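Ticket 147: Knob-turn success rate drops after scene update
Project: Skaltard kitchen benchmark
Component: evaluation / success checks
Opened by: Omar Moussa
Date opened: Jan 20, 2022
Status: Resolved, one follow-up open
Priority: High (blocks the results table)

Summary

The stove-knob policy scored far lower on the current scene set than it did on the November set. Same checkpoint, same seeds, same number of episodes. November gave 133 successes out of 300. The rerun on the current set gave 2 out of 300. The other tasks in the suite moved very little.

Expected

A small change at most. The scene update was supposed to touch textures and cabinet layouts only.

What I checked first

Checkpoint hash matches the one in the November run folder. Action scaling and control rate are the same. I ran the policy on the old scenes with the new simulator build and the score came back to where it was, so the build is fine and the problem comes in with the scenes.

I also replayed recorded human demonstrations open loop in the current scenes. Most of them were marked as failures too. A demonstration that was accepted at collection time should pass when replayed in the same layout, so from here on I stopped looking at the policy.

Wide view from one of the affected kitchen layouts:
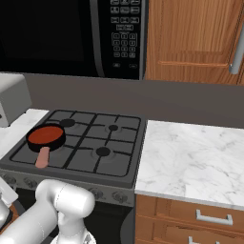 The success check for this task reads one joint angle per knob and compares it to a threshold. Each knob is looked up by burner name, and the names are assigned when the fixture is loaded. In layouts like this one the pan is on the front-left burner, so the instruction says to turn on the burner under the pan and the check should watch the front-left joint. I printed all the knob joints at every step of one replay. The joint that moved was called front-right. The one being checked never left zero.

Cause 1: burner names

The new stove asset came from the Mivcombe fixture pack. Its knob joints are listed in a different order from the old asset, and our loader assigns names by list position. No error is raised, as the number of joints is the same. Every check on that stove was reading the wrong knob.

Fix: the loader now matches names from the asset metadata and stops with an error if a name is missing.

Result of fix: replays improved but a good part still failed. Reopened the same day.

Cause 2: sign of rotation

For the remaining failures I went through the wrist camera frames next to the joint log. The approach looked normal in every episode I opened. The fingers came down on either side of the dial and lined up with the grip bar, and the log then showed the joint turning past the threshold in magnitude.
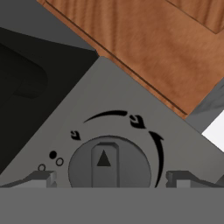 The angle had the opposite sign from what the check wanted. The old check only accepted a positive angle. The replacement fixture defines its joint axis pointing into the panel, so turning the dial the same way gives a negative number. I had assumed a grasp problem and spent most of a morning on contact friction before plotting the signed angle. The friction settings have been put back as they were.

Fix: the check now converts to a shared convention using the axis stored with each fixture. Taking the absolute value would have been quicker – but it would also accept a turn in the wrong direction, and we report that as a separate failure type.

Verification

1. Replayed the demonstrations again with both fixes in. All pass in the layouts they were collected in.
2. Added a unit test that loads each fixture, rotates each knob by script, and confirms that only the matching check fires.
3. Reran the policy evaluation with the original seeds. The score is back within the spread we see between seeds on the old scenes.

Effect on reported results

The knob numbers sent to Echevarría for the draft table are wrong and need to be replaced. Drawer and pick-and-place rows are not affected, they use different checks. The ablation without the wrist camera was run on the old scenes and stands, but I would like it rerun on the current set so that the whole table comes from one version.

Follow-up

The Jirotberg oven fixture uses the same loader path and has two dials. It passes the new test, but no demonstrations have been collected for it yet, so replay has not been tried. Leaving this item open and assigned to me.

Please pull the latest main before starting any new knob runs. Result files made with the older checker can be rescored from the saved joint logs with the rescore script – no need to run the episodes again.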